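Does Anyone Know What Goes in the Green Bin? A Report on Food Scraps in a Student Residence

Why I picked this

I'll start by admitting I was the worst sorter in my kitchen. When I moved into Fondell House last year there was a green bin under the sink, and I put teabags in it, and coffee cups, and once an entire takeaway container with the curry still inside. My flatmate fished it out and put it on my chair. So when our unit asked us to measure something ordinary in the place where we live, I already had my topic (and a bit of guilt to work off).

The question I ended up with was pretty simple. If you give students better information about food scraps, do they put more of the right stuff in the green bin? I also wanted to know what the wrong stuff was, which ended up being the more fun half of the project, if you can call it that with a peg on your nose.

Where I did it

Fondell House has six shared kitchens, one on each floor, and they're all laid out the same way. Each has a red bin for landfill, a yellow one for recycling and a little green caddy for food. The caddies get emptied into a big green wheelie bin out near the bike cage, and a company called Mocanu takes that away on Thursday mornings. They compost it at a site past the ring road. I emailed to ask if I could visit and they said students were welcome in groups, and I am not a group, so that was that.

What I did

I used four of the kitchens. The people on the other two floors didn't all agree to have their rubbish looked at, which is fair enough! I'd put a notice on every fridge and said anyone could opt out, no reason needed, and I stuck to that.

The project ran over two stretches. For the first stretch I changed nothing at all. I just collected the caddy from each kitchen in the evening, tipped it onto a tarp in the bike cage, and sorted it into food, paper, plastic and "other". Then I weighed each pile on a kitchen scale I bought for the purpose and will never use for baking.

For the second stretch I put up new signs. The old sign was a council one with a paragraph of tiny writing and a drawing of an apple core. Mine had big letters and a short list of the things people in our building really do eat: rice, noodles, eggshells, chicken bones, mandarin peel, the end of the loaf. Under that was a list of things to keep out. I left room at the bottom for questions and tied a pen to the cupboard handle.

I wrote everything up each night in Catport, the notebook app our tutor had us use, and exported it to a spreadsheet at the end. My one tip for next year's students is to export as you go. I lost a night's notes from the third floor when my phone died halfway through saving, and I've left that night out of the totals instead of guessing.

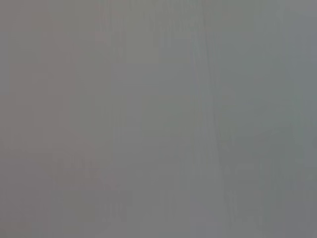
Before the sorting started I also ran a short survey. It went out through the residence mailing list, which reaches 564 people across all the buildings, and I'd hoped for a flood of replies. I got a trickle. Most of them came from my own building, and I suspect a lot of those were people who felt sorry for me standing in the bike cage. I've treated the answers as a bit of colour and haven't hung any of my results on them.

What I found

Across both stretches I weighed 2,363 individual items or clumps. (A clump is my own unit. It means anything that had stuck together so firmly that I wasn't going to pull it apart, and cold rice was the main offender.)

In the first stretch, the biggest problem by a long way was teabags. People are sure that teabags are compostable, and plenty are, but a lot of the cheap ones have plastic in the mesh and Mocanu's list says to leave them all out. After teabags came paper towel, which is allowed, and then fruit stickers, which aren't. I had no idea about the stickers. I'd been composting stickers my entire life.

Once the new signs went up, the teabags dropped off a lot in three of the kitchens and hardly moved in the fourth. I was pretty puzzled by that until I went up to check and found my sign behind a pizza voucher. I moved the voucher. The teabags dropped there too, just later than everywhere else.

The amount of food in the caddies went up as well, mostly cooked leftovers. The survey helps a little with this one. Several people wrote that they'd thought the green bin was only for fruit and veg, and that meat and cooked food would "wreck it". In a backyard compost heap they'd have a point, but the big commercial piles run hotter and can take it.

The questions on the signs

This was my favourite part and I wish I'd planned for it properly. People asked about oyster shells, hair, dead flowers, candle wax and whether you could put a whole birthday cake in. Someone asked if Doltura liners were okay, those thin greenish bags the corner shop sells. I didn't know, so I asked Mocanu, and they said yes for that one. I wrote the answer on the sign and the next evening there were liners in two of the caddies. I felt wildly powerful.

I'd say the pen did as much as the sign. I can't prove that from my numbers, because I put both up at the same moment, and if I were starting over I'd put up the signs first and add the pens a while afterwards.

Problems

Four kitchens is not many. They also all belong to people who said yes to a stranger going through their bin, so they may well care more than average. And everyone knew I was looking, which must have changed what they threw out. My own floor was one of the four, and my flatmate has been telling people I "cheated" by finally learning to use the caddy myself. I took my own scraps out of the count where I recognised them, but I doubt I caught everything.

The timing wasn't great either. The second stretch ran into May, when assignments pile up and people cook less and order in more, so some of the change in what I found might be down to that.

I'd also wear better gloves. The thin ones from the chemist tore every time I met a chicken bone.

What happens next

The signs are still up in all four kitchens, and I've left spare copies at the front desk for the other two floors. The residence office has asked if I can make one for the yellow bin. I've said yes, but only after exams, and somebody else can do the weighing.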